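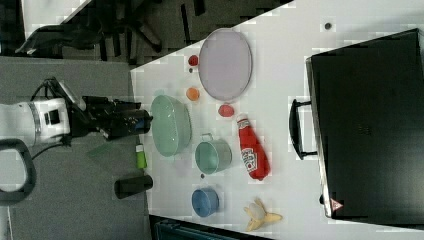
Will the old red hymnals be thrown out when the new ones come?
They will stay in the building until the end of April, and anyone who would like to take one home may do so. After that, whatever is left goes to our sister congregation in Bronby, who have asked for them.

Haverness Community Church
Minutes of the Spring Congregational Meeting

Opening
We gathered in the fellowship hall after the coffee had been poured, and Pastor Devadiga called us to order at 7:10 p.m. with a prayer and the first two verses of "Be Thou My Vision," sung without the piano and a little lower than most of us would have liked. Theano Spanos kept the minutes. The minutes of the winter meeting were read and approved with one correction: the roof was inspected, but it has not been repaired.

New hymnals
This was the main business of the evening and we gave it plenty of time. Theano reported back on the three books we had been passing around since the fall. The one people kept returning to was the blue Jillus hymnal, which has most of the old favorites in their familiar keys and a good section of newer songs toward the back. The quote is for 260 copies at $15 each, which comes to $3,900 with shipping included, and the music fund has $4,000 set aside for it.

There was a long and very kind discussion. Several of our older members spoke about the red book and what it has meant to them, and one told us about learning to read from it, sitting on her grandfather's knee in the third pew. Others said that the bindings are going and that it is hard to hand a visitor a book that starts at number 14. A question was asked about putting the words on a screen. Pastor Devadiga said he had no quarrel with screens, but he likes to see people holding the music, and the altos agreed with him quite loudly.

It was also asked whether the new book keeps all the verses of "For All the Saints." Theano looked it up during the discussion and it does.

Motion to buy the 260 copies from the music fund, made and seconded. Carried, with two opposed, both of whom said they would sing from it anyway – and we thank them for that.

Large-print copies
The large-print edition is priced separately and the music fund won't stretch to it. We would like 20 of them. Two families offered on the spot to give copies in memory of loved ones, and a sign-up sheet will be on the table by the coat rack. Bookplates will be written by hand, so please print names clearly on the sheet, middle initials too if you want them.

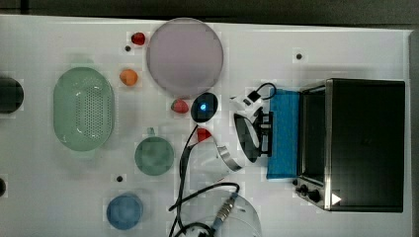
Hymn sing
To say a proper goodbye to the red book, we will hold an evening hymn sing before the new ones go into the racks. Requests may be dropped in the basket by the door, one per person to begin with. Pie afterward. Anyone who can play for half an hour so that our regular pianist gets to sit and sing should speak to Theano.

Other matters
The Bronby congregation sends greetings and thanks us for the loan of the handbells. They would like to keep them through Easter, and this was agreed to gladly. The low G is still missing its handle strap.

The choir will practice at 6:30 p.m. from now on.

Closing
Pastor Devadiga closed with the Lord's Prayer at 8:45 p.m. Next meeting to be announced in the bulletin.

Respectfully submitted,
Theano Spanos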